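We use cookies to remember your settings. Accept / Manage
Vullov (@vullov_bench)
September

1/ Review thread on the Rirkine handheld gripper kit. Two hand units, two mounting plates, cables, spare pads, recording software. I have used it for demonstration recording on a small bench. Short version: good hardware, average software, bad documentation.

2/ The task set is deliberately dull. Drawers on a plastic parts organizer: open, close, repeat. Small drawers punish bad finger geometry, and a light cabinet moves if you pull off axis.
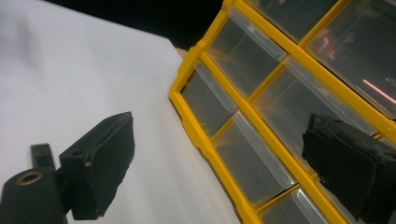

Foam pads on both sides of the yellow organizer.

3/ Pads first. The foam is thick and matte black, and it gives enough to forgive a few degrees of misalignment at the drawer lip. The edges crumble. Rirkine sells replacements in packs of 6. Budget for them.

4/ The manual rates a pad set at 1000 cycles. I would change them sooner for anything that depends on the edge of the pad. For broad flat contact the rating is fair.

5/ Two-handed work is the reason to pay for the full kit. One hand steadies the cabinet, the other pulls the drawer. With a single unit the cabinet slides on a smooth board and the take is wasted. The single unit costs less and I would skip it. 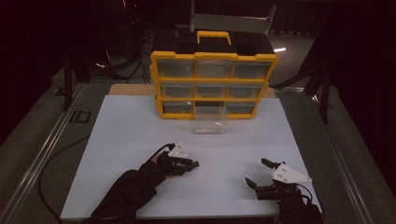 6/ Cable routing needs planning. Leave slack at the wrist and run everything away from the near edge of the bench, or you will feel the drag on long takes. The strain relief is adequate. The connector latch is stiff and hard to release with gloves on.

7/ Software. Sync between the two hand units held for whole sessions. Export is slow. The default buffer is 64 takes, after which the app stops recording and shows a small gray message that is easy to miss. Raise the limit in settings before you start.

8/ Calibration takes 3 passes per hand. The manual says to repeat it after every pad change and does not say what happens if you don't. I skipped it once and the reported finger opening was off for the rest of the session. Do the passes.

9/ Cloth is the other thing people ask about. Wide flat pads are a poor match for thin fabric on a flat surface. You need a fold to close on, and you need to come in low. Rirkine lists a narrow tip as an accessory. I have not tested it.
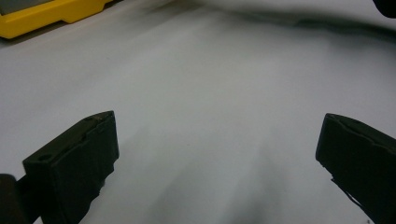 Majumder replied that the narrow tip picks up a single layer more easily but twists under side load, so it is a bad choice for drawers. Swapping tips also means calibrating again.

10/ Useful, thanks. That matches the data sheet, which gives a lower side load limit for the narrow tip. I would keep the wide pads on for rigid objects and record cloth as a separate session.

11/ Compared with the Poson kit: Poson has better export and a readable manual. Rirkine has the better hand unit, with less play in the fingers and a lighter trigger. If you record for hours at a time, the trigger matters more than the export speed.

12/ Bought at list price, no discount. Questions about mounting go under this post. I'll add pad wear numbers once the second pack is used up.

Get new threads from Vullov by email. Subscribe / No thanks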